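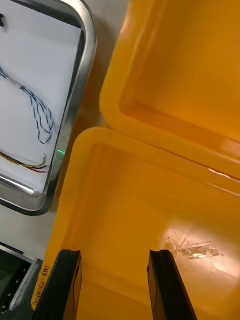
Flellen on Linux: where are the save files, and can I move them to a second machine?

I bought the Linux build of Flellen from the Podivent store in February and have nearly finished the third chapter. I want to carry on playing on a laptop, also Linux, same version. There is no cloud sync in the DRM-free build. The manual only gives the Windows path. Searching my home folder for "flellen" finds the launcher and nothing else.

Posted by Chidubem Ogbonna

Danuta Kwiatkowski
Saves go in a hidden folder under .local/share in your home directory. The folder is named after the engine, Omulton, so a search for the game title will miss it. Inside are two items that matter: the "slots" folder and a file called global.dat. Copy both.

Steps:
Start the game once on the laptop and quit from the title screen. This creates the folder with the right permissions.
Close the game on both machines.
Copy slots and global.dat over the ones on the laptop.
Start the game and load from the menu. Do not use Continue the first time — it reads a separate pointer file that still refers to the empty profile.

global.dat holds read-text flags and gallery unlocks. If you copy only the slots, your saves load but skip mode treats every line as unread. Mine had 3,877 lines flagged and the file was still small, so size is no guide to whether it copied correctly.

Leave config.ini where it is. It stores the display mode and audio device, and a wrong device name there gives you no sound.

Kacper Cieślak
I just copied the whole folder to a USB stick and it worked. Had to set the resolution again.

Muireann Ó Dálaigh
One addition to Danuta's post. Check the build number in the lower corner of the title screen on both machines. Saves made on build 195 or later do not load on older builds. The slot shows a thumbnail, but loading it returns you to the title with no error message. The store page sometimes keeps the old installer listed first, so download the newer one and install over the top. Going from an older build to a newer one is fine.

If you installed the Flatpak version instead, the path is different: look under .var/app in your home directory, in the folder for the game, then data. The file names are the same.

Chidubem Ogbonna
Found it under Omulton. The laptop was on the older build, so I updated that first. Slots and gallery both load now.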